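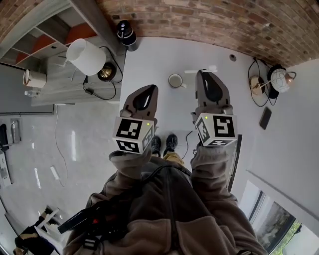

Van Acker Facilities Engineering Group – Member Forum
Board: Building Envelope and HVAC
Thread: Destratification fans vs. lower setpoint in a high-bay space

kernent_ops
Posted 27 December 2024

We have a single-story building with an uninsulated floor slab, gas-fired unit heaters and no ductwork. The lease file lists the heated floor area as 2,072 square meters. Overnight the thermostat drops to 50 °F and morning recovery takes too long. The air near the roof stays a lot warmer than the air at desk height until mid-morning.

Two proposals are on my desk. The first is ceiling fans on reverse, quoted by Ornano. The second is to leave the fans out and raise the night setback. I can get money for one of them this winter. Which would you do?

flangeface
Check the unit heater louvers before you buy anything. If they are set horizontal, the warm air never gets down to the floor. It costs an hour on a lift. We did ours in July when the heaters were off and it was the cheapest fix in the building.

R_value_guy
Fans. Warm air collects under the deck, the inside surface of the roof runs hot, and your loss through the roof goes up with it. Mixing lowers the temperature at the deck and raises it at the floor with no added input. Raising the setback only means you burn gas all night to skip a slow hour in the morning.

dewpoint_dan
I disagree with the last part. It depends on the slab. A cold slab pulls heat out of the space for hours after the air is at temperature, and people standing on it will complain whatever the thermostat says. With a deep setback you are reheating concrete every day. I would log slab temperature for a week before spending money.

R_value_guy
The energy you put back into the slab in the morning is never more than what you saved by letting it cool. A setback saves gas. The recovery time is a comfort issue and should be treated as one.

dewpoint_dan
On gas, agreed. He asked about recovery, though. His occupants arrive at a fixed time and the space has to be usable. An optimum start routine would handle it if the controller has one.

kernent_ops
The controller is a Tandisden two-stage. It has optimum start in the menu and I have never turned it on. Louvers are horizontal on every heater I can see from the floor, so flangeface may have it.

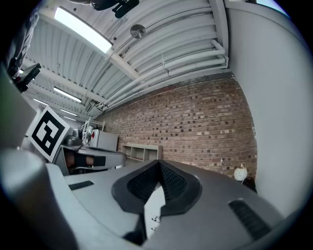
I also looked at insulating the underside of the deck. The quote was for spray foam between the purlins and it was well past what I can ask for. It would also bury the conduit, and the landlord wants that left accessible.

flangeface
Do not foam the underside without asking about the vapor side and the fire rating. If the roof membrane is due for replacement, put rigid board on top at that point and let the landlord carry part of it.

jvillalobos (moderator)
Agreed on the board. Two additions to the original question.

1. Keep fan speed low. On high speed you get a draft at the work surface and people will switch them off at the wall.
2. If there are sprinklers, have the fan locations and the interlock reviewed before the order goes in. We had to move a fan after install and the second lift rental was $1,300.

Julián Villalobos

R_value_guy
What is the clear height? Below a certain point the payback on fans gets thin and I would drop my recommendation.

kernent_ops
35 feet at the ridge, less at the eaves.

R_value_guy
Then I stand by fans.

dewpoint_dan
And I stand by logging the slab first. Louvers and optimum start this week, loggers down, then decide.

kernent_ops
Lift is booked. I will do the louvers and turn on optimum start, leave the setback where it is, and post the logger data when I have it.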